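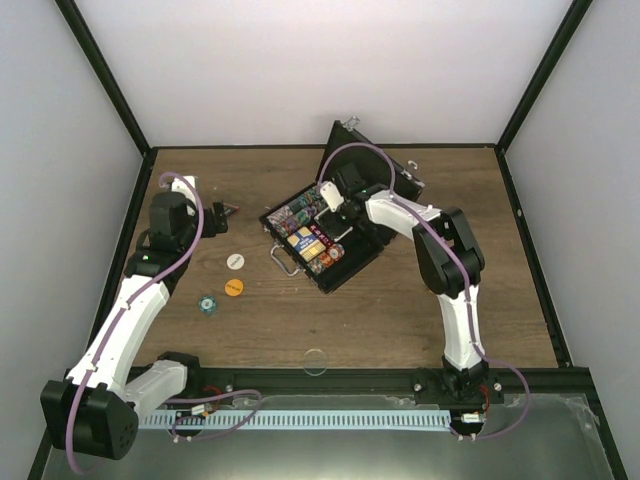
A black poker case with its lid up and chips standing in rows in the tray.

Home | Guides | Game Night | Storage | Contact

How to Run a Small Home Poker Tournament

By Selamawit Beyene
Updated 23 August 2022

A home tournament takes more setup than a cash game, but most of it can be done the day before. These steps work for a single table. For two tables, read the note near the end first.

Step 1. Set the start time and the buy-in

Send both in the same message as the invitation. Late arrivals cause most of the arguments on the night, so say how late a player can be and still sit down. We allow two blind levels. After that the seat is closed.

Step 2. Work out the starting stacks

Give each player the same number of chips in the same mix. Small values should make up the bulk of the stack, or people will be making change every hand. Write the value of each color on a card and leave it where everyone can read it. If your chips have no numbers printed on them, this card is the most important thing on the table.

Keep the highest color out of the starting stacks. You will want it later, when the small chips come off.

Step 3. Write the blind schedule

The big blind is normally double the small blind. Raise both at fixed times and put the whole schedule on paper before the first deal. Short levels make a fast game with a lot of all-in hands. Long levels suit players who like to wait, but the night can run past midnight.

I use a kitchen timer. Toon Kuipers, who hosts the Molell game in March, uses his phone and forgets to restart it. Pick a timekeeper who is not also dealing.

Step 4. Draw for seats

Lay out one card per seat, face down, and let players pick. Draw again for the button, with the highest card dealing first. If two players draw the same rank, they draw again.

Step 5. Agree on the house rules

Read these out before the first hand:

- A bet is made when the chips cross the line or the player says it aloud.
- One player to a hand. No advice from people who have folded.
- Cards that go into the muck stay there.
- Large chips go at the front of the stack, where others can see them.

Step 6. Color up

When the smallest chip is no longer needed for the blinds, take it out of play. Players swap what they can for the next value up. Odd chips are rounded up, and the host covers the difference from the case. Do this during a break.

Step 7. Pay out

With eight players or fewer, pay two places. With more than that, pay 3. Announce the split at the start – it saves a long talk when the last few players are tired. If the final two want to divide the money, let them, provided both agree.

A note on two tables

Start both clocks together. When one table is down by two players compared with the other, move someone across. The player due to be big blind next is the one who moves. Combine the tables once everyone fits at one.

Packing up

Sort by color before anyone goes home. Wipe sticky chips with a damp cloth and let them dry before they go back in the tray. Count both decks. A missing card found in March will not help you in April.

Contact Selamawit | Copyright 2022 | Back to top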